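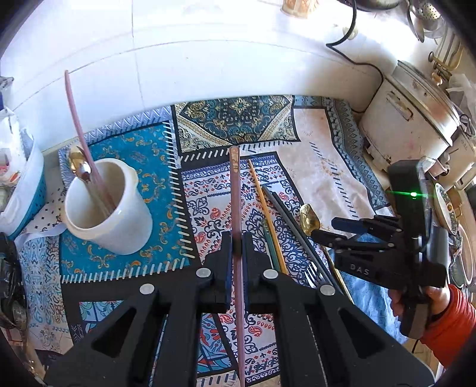
Two grippers at a table of chopsticks and spoons. A person is holding the one on the right.

Will a robot lay the tables?

Lurnitz is a firm that runs the canteen at Studdale, where up to 1,000 people eat lunch every day. Somebody has to sort all the chopsticks, forks and spoons they use. The firm says a robot called Naketti will soon do that job. Should we believe it? Let's look a bit harder.

Who teaches the robot?

A robot doesn't know what a chopstick is. It has to be shown, over and over again. So people pick things up with a gripper, which is a tool with two fingers that open and close. The gripper keeps a record of each move, and the robot's computer learns from the records.

Look at the picture again. One gripper has a pink chopstick between its fingers, and there is another pink one standing in the white holder. You could move a chopstick like that with your own hand in a second. With a gripper it is slow work, and your arm gets tired. At Studdale the kitchen workers were asked to do it 333 times for each kind of cutlery.

Does the robot save work?

The firm says yes. The workers say it depends when you ask. In April, Naketti sorted 155 pieces in one go and dropped 4 of them on the floor. A person had to pick those up and wash them — and a person had to stand by in case it happened again.

Some of the workers like the new job. Sorting forks is dull, and teaching a machine is a change. Others would like to know what happens to their hours once the teaching is finished. That is a fair question, and the firm has not answered it yet.

What should you ask?

When a grown-up tells you that a robot "does the work", try asking these:

Who showed it how?
Were they paid extra for that?
Who tidies up when it gets things wrong?
What will those people be doing next year?

Word help

Automation: using machines for jobs that people used to do.
Gripper: a tool or robot hand for holding things.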